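The quote from Kofler came in at twenty past four, and the manager of the Maltness laundry read it standing up. Then she sat down and read it again.

The arms themselves were where she had expected them to be. It was the rest of it. Delivery was extra. So was the frame to bolt them to, and the training day, and something called a continuity plan, which she took to mean that a person would answer the telephone. Spare fingers were sold in boxes of 12. She wrote that on the pad and put a ring round it.

She had until the end of May to send a figure to head office. If she sent nothing, the money would go to the Prulero site, which had already had a new boiler and a roof.

She opened the other folder. Vovura didn't sell their machine outright. They rented it by the month and took it away again if you didn't like it, and the rent went up after the first year by an amount they would be happy to discuss. She had asked them to discuss it in writing. They had sent a brochure.

Her assistant came in with the linen sheets for the day and put them on the tray.

"Well?" he said.

"Kofler want paying for the bolts."

"What did head office say we could have?"

"They said to be sensible."

He pulled the other chair over. He had worked on the folding tables for nine years before he came upstairs, and he still had the habit of squaring up any paper that was put in front of him. He squared up the quote.

"How many does the small line do on a good shift?" he asked, though he knew.

"786, the last time we had everybody in."

"And when did we last have everybody in?"

She didn't answer that. Two of the folders were retiring in the summer and the advert had been up since the winter. One man had come for an interview and asked if there was parking.

She drew a line down the middle of the pad. On the left she put Kofler, with the bolts and the fingers and the training. On the right she put Vovura and a question mark. Underneath, right across both, she wrote 300, the number of towels an hour she needed before either of them was worth the electricity. Kofler's man had said 75 for a pair of arms. He had said it quickly, on the way out to his car.

"So that's four pairs," her assistant said.

"Four pairs if they never stop."

"They'll stop."

"I know they'll stop. Where would four pairs go?"

They both looked at the floor plan on the wall. It had been drawn before the second dryer went in, and somebody had added the dryer afterwards in biro. There was room for two pairs by the window, perhaps three if the cages moved, and the cages had nowhere to move to.

"Have they got one going with our stuff yet?" he said. "Not theirs. Ours."

"They've got it set up. They asked for a towel and I sent them one of the striped ones."

She turned the screen round so that he could see it too.
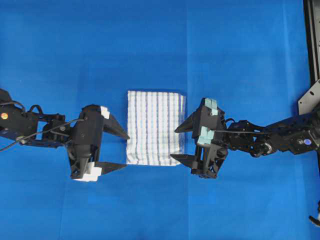
He leaned in with his hands on his knees.

"Just the one towel," he said.

"It's a trial."

"Ours come out of the dryer in a lump the size of a dog. Who gets them out of the lump?"

She picked up the pen. That wasn't in the quote either, or at least not on any page she had read. She went back through it from the front, running her finger down the margin, and found it near the end under customer responsibilities. Items to be presented singly.

"We do," she said.

"So we buy four pairs of arms and still need a person at every table."

"One person could feed two tables."

"Could they?"

"I don't know," she said. "I'll have to ask."

She wrote it down under the 300 – one person, two tables, ask – and then added a line for wages to both columns. It made the Kofler side a good deal longer. She thought about Prulero and its roof.

"Put in for one pair," her assistant said. "One pair, by the window. If it's no good we've only lost the window."

"And the bolts."

He stood up and put the chair back where it had been. Downstairs the second dryer finished its load and began to bleep, and he went to see whether anyone was near it.

She started a clean page, wrote "one pair" at the top, and rang Kofler to ask if they would split a box of fingers.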